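Sullell Forum > Simulation and Control > Faults and Weird Behavior

Thread: Phantom grasp reported on the yellow handheld task (21 bad episodes and counting)

tkelemen
Posted 1 November 2023

OK, I have a good one for you all! I've been running the countertop pick task in the Wellside kitchen, the one with the little yellow handheld device, and the gripper state is lying to me. The "object held" flag goes true, the arm goes into its lift, the episode gets logged as a success, and when I play it back the fingers are nowhere near closed on the thing.

I ran 937 episodes overnight and 21 of them have this. That's a small slice, but they all landed in the success folder, and if I hadn't been scrubbing through by hand (I love watching these, don't judge me) they would have gone straight into training.

First, what a grasp should look like. The device sits at the tip of the fingers and hangs down over the counter: 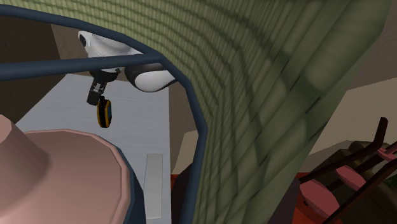
Device at the fingertips, view past the green surface and the blue-gray bars.

I'm on the Hivside controller, stock gains, default contact settings. Has anyone else run into this? I'm weirdly excited about it, it's such a sneaky bug.

Tibor

leena_m
Reply #1

Oh this is great. Well, not great, but you know what I mean! What does the held flag read from? On our setup it was finger effort only, so anything that loaded the fingers counted as holding. Ours went true when the gripper hit its own joint limit. No object needed at all.

tkelemen
Reply #2

Finger effort plus a proximity check against the object's center. I think the radius is 9 cm, which now that I type it out sounds huge for something that small.

annapurna.t
Reply #3

It is huge! You could have the gripper parked beside the device and pass that check all day. I'd bet money that's your bug. Can you post one with the arm low over the surface? I want to see how far off it is sideways.

tkelemen
Reply #4

Sure. I'm pulling the wider views too, so you get the whole wrist:

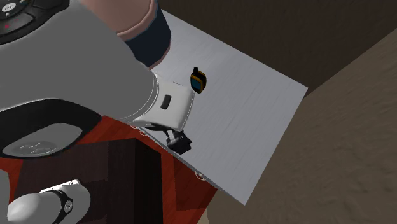 Gripper open over the panel, device standing up and to the right of it.

By eye that's inside the radius. So if the effort reading spikes for any reason at all, the flag flips. Annapurna, you may be owed some money.

lgoossens
Reply #5

I'm going to be the annoying one and disagree. A loose radius explains a wrong flag. It doesn't explain the effort spike, and you need both. Open fingers in free air shouldn't be loading anything. My guess is the contact solver. Thin collision shapes, small object, big time step, and the thing gets squeezed out like a watermelon seed. You get one step of enormous effort (flag goes true) and then the object is off on its own somewhere.

We chased exactly this at Geerts last January and it was the time step every single time.

annapurna.t
Reply #6

Lies, I half agree, but the radius is still wrong and it's a one-line fix. Fix that first and then see what's left over?

lgoossens
Reply #7

Nope, other way around. If you tighten the radius first, the bad episodes just get relabeled as failures and you stop looking at them. The squeeze-out is still happening, and it happens on your good runs too, only smaller. Find out what the physics is doing while it's still loud.

leena_m
Reply #8

Team Lies on this one, sorry Annapurna. Tibor, do you have anything from the wrist view? If it's a solver problem, I'd look for the device up off the surface with a clear gap on both sides.

tkelemen
Reply #9

Went digging through the wrist stills and yes, I've got one:

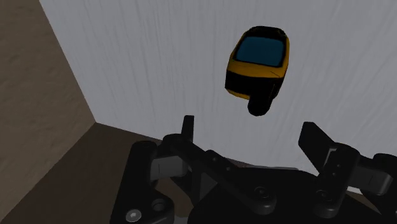 So I went back and logged effort at every physics step, where before I only had it at the control rate. Lies, you called it! In the episodes I've checked so far there's a spike one step wide, way above anything in a normal grasp, and the held flag latches on it. It never gets cleared afterward. There's no code to clear it. I wrote that part, so, hello, it's me, I'm the bug.

Which means there are three things wrong: the time step, the latch, and (yes, Annapurna) the radius.

evelien_w
Reply #10

Jumping in from the hardware side. Please fix the latch before any of this goes near the real arm. If that flag sticks on true, your lift and transfer run at carrying speed with whatever is or isn't in the fingers, and someone standing by the counter has been told the part is secured. We treat a stuck held signal as a stop condition. I'd much rather have a hundred false drops than one false hold.

lgoossens
Reply #11

Seconded. I still say time step first in sim, but for the real arm Evelien is right, the latch wins.

annapurna.t
Reply #12

Can I at least have the radius down to 2 cm while everyone's in there?

tkelemen
Reply #13

You can have it at 3, the device has a long side! Halving the time step tonight with the same seeds, the latch now needs several steps of steady effort and drops out when the effort does. Old success folder is quarantined. I'll post the effort plots when the run is through, they're so pretty.

leena_m
Reply #14

Log the finger opening too while you're at it. We forgot and had to run everything again.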